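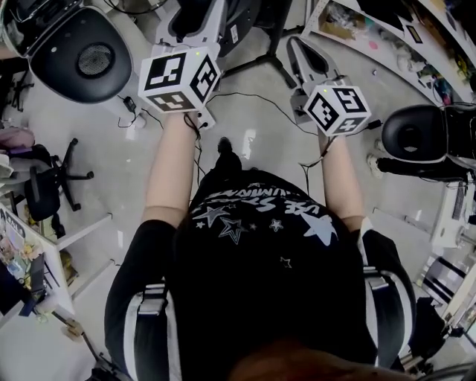 Revatico Room Inventory, Data Card

Version note
Last edited 3/30/22. Replaces the January list.

Summary
Revatico is an inventory of the furniture and floor items in one shared workroom. It is kept as plain text tables, one row per item. It was written for checking what is in the room before and after a rearrangement, and for labeling shelf contents. It holds 66 rows.

Room
Floor: light gray. Shelving: white, open to the room, mixed contents. Seating is listed separately from shelving even where the two stand side by side.

Files
items.csv: one row per item
zones.csv: one row per zone, 11 zones
changes.txt: free text, newest entry first

Fields in items.csv
id: integer, never reused
zone: code from zones.csv
class: seating, shelf, box, stand, cushion, power, cable, other
color: main color only
base: five-spoke, tripod, fixed, none
movable: yes or no
note: optional, 60 characters at most

Sample rows
seating, black, five-spoke, yes, "office chair, against wall"
cushion, pink, none, yes
stand, black, tripod, yes, "measure with legs spread"
box, unrecorded, none, yes, "shelf, contents not listed"
power, black, none, yes, "small adapter, floor"

Conventions
Small items on the shelves are grouped by shelf. A group gets one row with class "other" and color "mixed". Cardboard boxes get their own row whether closed or open.
Cables are recorded by run. Thin cables lying on the floor go under the zone where they start.
Clothing, shoes and bags are left out.
For stands, the footprint is the circle through the feet.

Known gaps
Shelf groups in Flamari (zone code F) are incomplete; 30 of the 66 rows have no note. Zone Mughal was split after the January list and some old codes remain in changes.txt.

Corrections
Send the row id, the field and the new value to the Erell maintainers. Leave the other fields blank.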